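Chapter 6
Planning and Costing a Small Robot Cell

What this chapter covers

By the end of this chapter you should be able to write a requirement for a small robot cell, separate the purchase price from the cost of ownership, compare two quotations that are laid out differently, and draw up a budget that a finance office will accept without sending it back. The chapter assumes that you have read the earlier material on payload, reach and repeatability. It does not cover large welding or palletising lines, where the guarding and the civil works often cost more than the robot.

Key terms: requirement, duty, end effector, test piece, integration, contingency, cost of ownership, acceptance test.

6.1 Starting from the task

Most poor purchases begin with a catalogue. A buyer sees an arm with a good reach and a fair price, and the task is fitted to the arm afterwards. The opposite order is slower at the start and cheaper by the end. The task is written down first, in plain words, and every later decision is checked against it.

A task statement names the object, the action, the place and the limit. 'The robot shall handle switches' is of little use. 'The arm shall move a two-position toggle switch from Off to On without marking the panel, with the panel laid flat on a bench' can be priced, tested and argued over. If the statement cannot be tested, it should be rewritten before any supplier is approached.

Tasks on control panels are a useful case for the planner. The parts are small, the forces are low and the objects are cheap, yet the demands on the gripper are high. A toggle, a rotary dial and a plug each ask for something different. A toggle can be pushed with one closed fingertip. A dial must be gripped and turned, or pushed round by its pointer. A plug must be held firmly, lined up with its socket and pressed home, and the cable behind it will pull in a direction that is hard to predict.

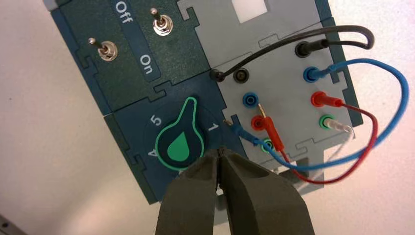 Figure 6.1 Two-fingered gripper at a modular trainer board with toggle switches, a rotary dial and patch cables.

The gripper in Figure 6.1 has its fingers nearly closed, just below the dial. Note the width of the fingers beside the controls they are meant to work. Fingers that are broad at the tip will reach an isolated knob easily but may foul a neighbouring cable when sent to a crowded row of sockets. The blue lead, which has one plug seated and the other lying out of its socket with the pin exposed, raises a second point for the requirement. The writer must say whether the robot is expected to pick up a free plug from any position, or only from a holder. The second is far cheaper to provide.

6.2 The requirement sheet

The requirement sheet is a short document, seldom longer than two pages. It is sent to every supplier in the same form. A workable sheet has these headings:

Object. Size, weight, surface and the range of variation allowed.
Action. What is to be done to the object, in which order.
Position. Where the object lies and how far it may move between cycles.
Duty. Hours per day, cycles per hour and the length of the longest unattended run.
Surroundings. Bench or floor space, power supply, lighting, and people working nearby.
Records. What the cell must log, and for how long the log is kept.
Exclusions. What the supplier is not being asked to do.

The last heading is often left out. A supplier who is unsure whether the bench is included will either price one in or leave it out, and the quotations can no longer be set side by side.

Duty deserves care. A training laboratory may run a cell for two hours a day in term and not at all in August. A component test bench may run the same arm through the night. The two buyers need different service terms, and a single figure for 'expected use' hides this. State the highest duty and the normal duty separately.

6.3 What the price includes

Suppliers divide their prices in different ways. The arm and its controller are usually one line. The gripper may be a second line or may be left to the buyer. Beyond these there are commonly six groups of cost to look for:

(a) the end effector, with spare fingertips;
(b) sensing, including any camera, its mount and its cabling;
(c) the bench, fixings and holders for the work;
(d) safety assessment and any guarding that follows from it;
(e) integration, meaning the labour of making the parts work together;
(f) training for the staff who will run the cell.

Group (e) is the one most often set too low. On low-volume cells, the labour of integration may equal the price of the arm. It falls when the task statement is narrow and rises steeply when objects are allowed to vary in position or shape. A buyer who wants a lower price should look first at what can be fixed in place.

Fingertips are a minor item in money and a major one in lost time. They wear, and they are changed whenever the task changes. It is sensible to order a second set with the machine and to ask for the drawing, so that further sets can be made locally.

6.4 Test pieces

A test piece is the object on which the cell is proved. It should be bought or built before the arm is ordered, and an identical one should be sent to each supplier. Modular boards suit this purpose well where the final task involves switches, dials or connectors, as one panel can be replaced without discarding the rest.

Test pieces are consumed. Sockets loosen, levers bend and printed markings rub off. The budget should carry them as a running cost, with an entry each year, and not as a single purchase at the start. The same applies to patch leads, which fail at the plug. Where the cell relies on a camera to find plugs by colour, replacement leads must match the originals, and the requirement should say so.

6.5 Worked case: the Cletitz test room

The Cletitz works makes small control units and wished to automate the repeated operation of front-panel controls during endurance testing. Two suppliers, Kirance and Kramer, were asked to quote against the same requirement sheet. The duty was stated as 2112 hours a year. The project was listed in the works plan under the name Nornumus.

Kirance quoted for a complete cell, with bench, gripper, camera and commissioning in one sum. Kramer quoted for the arm and gripper alone and offered integration at a daily rate. On the first page Kramer appeared much the cheaper. When the planner entered both offers in a table with the groups (a) to (f) as rows, four of the Kramer rows were blank.

Each blank row was then filled in one of two ways. Either Kramer was asked for a price, or the works made its own estimate and marked it as such. This took most of February. The daily rate was the hardest row to settle. The planner asked for a ceiling on the number of days, and Kramer agreed to 46. With that figure in place the two totals could be compared on equal terms, and the gap had become small enough for service terms to decide the matter.

The works also asked how each supplier would price a change of panel. Kirance treated a new panel layout as a fresh order. Kramer proposed to train a works technician to teach new positions to the arm. The test room expected to change layouts often, and the second arrangement was preferred.

One error was found late. The requirement sheet gave the weight of the control unit but not the force needed to seat a plug. The chosen gripper could hold the plug but slipped as it was pressed home. New fingertips with a grooved face were ordered. The cost was modest, but the acceptance test had to be put back, and the room stood booked and idle in the meantime.

6.6 Laying out the budget

A budget for a small cell is divided into capital, one-off and running costs. Capital covers items that will appear on the asset register. One-off costs cover integration, training, delivery and the safety assessment. Running costs cover service, fingertips, test pieces, software licences, power and the staff time spent in attending the cell.

Staff time is frequently omitted on the ground that the staff are already employed. It should be entered all the same. At Cletitz the test room logged 519 hours of attendance in the first year of running, a large part of it spent resetting leads and checking positions after a panel change. Had this been left out, the saving claimed for the cell would have been overstated.

Contingency is shown as a separate line. It should not be spread through the other entries, where it cannot be seen or released. The amount depends on how much of the task has been tried on a real test piece. Where a supplier has already shown the full action on the buyer's own object, a small allowance will serve. Where the action has only been described on paper, around a fifth of the one-off costs is a prudent starting point - more if the work involves loose cables.

6.7 The acceptance test

The acceptance test is written at the same time as the requirement and is attached to the order. It states how many cycles will be run, on which test piece, what counts as a failure and who resets the work after one. It also states what share of the price is held back until the test is passed.

Define failure narrowly. For a toggle, failure may be a lever that has not changed position within the set time. For a dial, it may be a pointer outside an agreed band on either side of the mark. For a plug, visual checks are weak, as a plug may look seated and still make poor contact. An electrical check should be specified where the circuit allows it.

Exercises

6.1 Write a task statement for turning a rotary dial from one numbered position to another. Include the object, the action, the place and the limit.

6.2 Draw up a requirement sheet for the task in Exercise 6.1 under the seven headings of Section 6.2. Give at least two exclusions.

6.3 Using the Cletitz duty and attendance figures, find the hours of attendance for each hour of planned running. State one reason why the ratio might fall in the second year.

6.4 A supplier offers a gripper with narrower fingertips at a higher price. List the information you would need before deciding whether the extra cost is justified for work on closely spaced sockets.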